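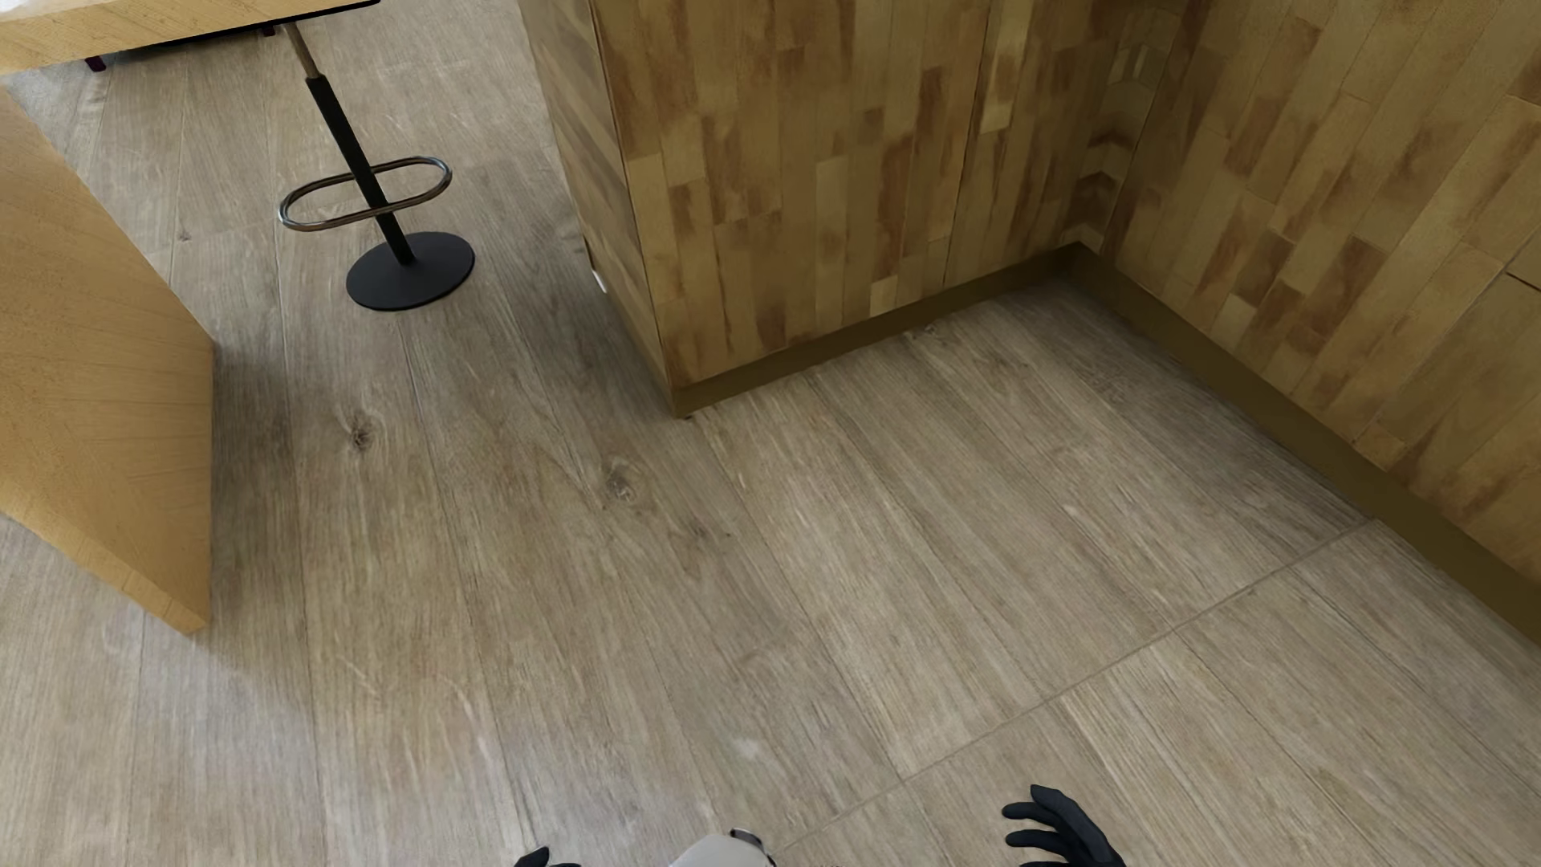 Long planks with plenty of grain in them.

I went to the candidates' evening at the Strickland hall on Thursday night meaning to stay for one cup of tea, and got home well after my bedtime with my notebook full and my programme covered in scribble. I've been promising a few of you a write-up, so settle in, because I have never been good at keeping these short (my sister says I take longer over a council meeting than the council does).

First, the turnout. They'd put out 141 chairs and people were still leaning on the back wall when the mayor got up. For a by-election! In a ward where most of us couldn't have named the outgoing member without checking the fridge magnet! I do think the library business has woken people up, and whatever side you're on, that's a lovely thing to see.

The library business, for anyone reading from further afield, is the plan to cut the Fanari branch from six days to three and put the savings toward the Wurkora Road upgrade. Council's paper says the branch had 2166 visits last quarter and calls that low. I don't know what they're measuring it against, and neither did the mayor when he was asked, although he was very gracious about not knowing and said he'd take it on notice. I've got a letter from 2019 in which he took something else on notice, and I'm still fond of it.

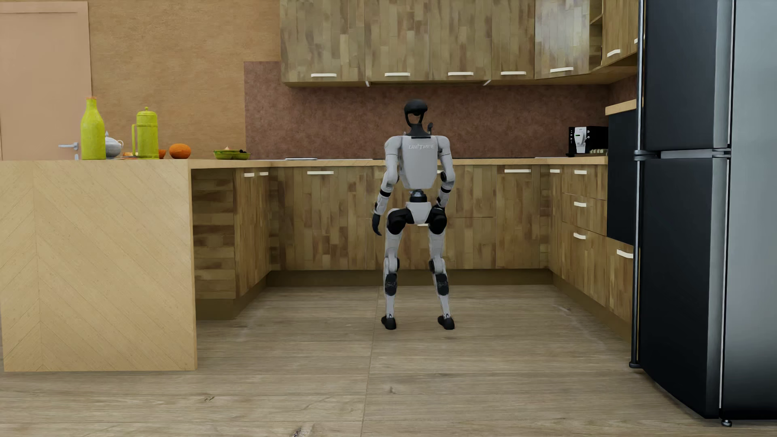

A white-and-black humanoid robot
In a kitchen

The two candidates with any real chance were both better than I'd expected. The first one, who used to run the Clelik ferry kiosk, talked mostly about footpaths, and she'd walked them too, right down to the bit outside the chemist where the tree roots have lifted the slab. She wants to keep the library at five days and find the money by delaying the new council signage. I liked that. I'm less sure the signage is worth as much as she thinks it is.

The second fellow has the party behind him and you could tell from the brochures, which were very glossy and had the same paragraph about "delivery" on both sides. But he stayed on his feet through 20 questions and only dodged two of them, by my reckoning, and when a young bloke asked about the bus to the high school he gave a straight answer: no extra service before the next budget, and he wouldn't pretend otherwise. Half the room groaned. I thought better of him for it.

What bothered me was the petition. It had 500 names on it, collected outside the supermarket over a couple of very hot weekends, and it was tabled in less time than it takes to butter a scone. "Received and noted," and on to the parking. I realise there's a procedure, and I realise the mayor didn't invent it, but somebody might have said thank you.

Pre-poll opens in the second week of April at the old courthouse, and there's usually a sausage sizzle on the Saturday if the school can get the barbecue going. I haven't made up my mind who'll get my number one. I'm going to ring both campaigns about the library hours and ask them to put it in writing, and I'll post whatever they send back.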